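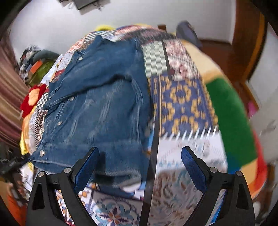

Denim jacket, patchwork bedding, Friday morning.

Happy October, everybody! I promised last time that I'd finally write about the great fall bedroom turnaround, and since three of you wrote in to nag me (you know who you are) I'm making good on it. Get a coffee. It's a long one and it wanders.

So the bedspread. I've had more mail about that bedspread than about anything I've ever put in this newsletter, including the soup. Yes, it's printed and not pieced. All those squares and medallions and checkerboards are in the cloth itself, which I'm a little embarrassed to admit to the real quilters on this list, but it goes in the machine and comes out looking exactly the same, and I can't say that for the one my aunt made me. I got it at the Sikstead market back in February, from the stall by the side door, and I talked the man down a bit and then felt bad and bought a cushion cover too. I love it to pieces. It hides everything – tea, pen marks, the cat's opinions.

The trouble with a bed that busy is that you lose things on it. I lay my clothes out there to sort them, and five minutes later I'm patting around for a sock that has melted into a paisley. Denim is the one thing that never disappears, so denim is where I start. Every time. Jackets first, then jeans, then whatever courage I have left goes to the T-shirts.

About the jacket! It's the faded one with the snaps, and a few of you asked if I was going to hem the frayed bit at the bottom. I am not. I asked Subbarao Gowda at the alterations place on Brendley Street what he'd do with it and he looked at it for a good long while and told me to leave it alone and save my money for a zipper that needed him. He did say to close the snaps before it goes in the wash, so they don't catch on everything else, and to turn it inside out if I wanted to keep what blue is left. I've been doing both. I also stopped hanging it on those skinny wire hangers, which gave it shoulders like a startled owl.
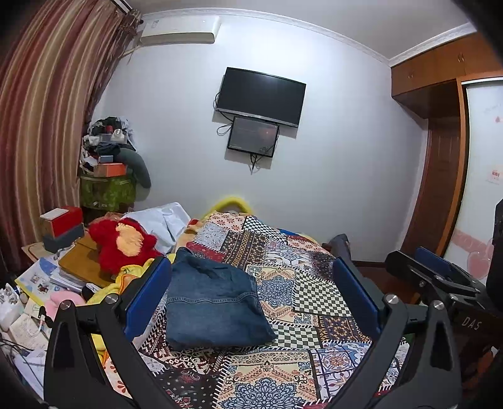 Jeans I fold in half lengthwise, then down in thirds, and they go in the drawer standing up. I held out against the standing-up thing for years because it seemed fussy, and now I can see every pair at once and I've found out I own 11 of them. Eleven! I wear 2. There's a bag started by the door for the Marwat Road clothing swap and I'm being pretty ruthless with it, for me.

Now, the desk. I know. The books and notebooks have been breeding over there, the loose papers too, and the plan was to do the desk the same day as the bed, and the plan was also to deal with the mountain of clothes and bags on top of the green cabinet. Neither of those happened. I priced a set of Stema drawer boxes for the whole lot and got as far as putting them in my cart, then closed the laptop and went out for noodles. I'll get there – maybe by the next issue, maybe by the one after that. The neck pillow can stay up there with the bags until somebody goes on a trip.

The yellow blanket stays out, though, and so does the red plush fellow. It's nearly cold enough for the blanket at night and he's good company.

If you're coming to the swap, bring your things folded, please, and bring a spare bag to take stuff home in. And if anyone has a pair of wide wooden hangers they don't want, I'll trade you jeans.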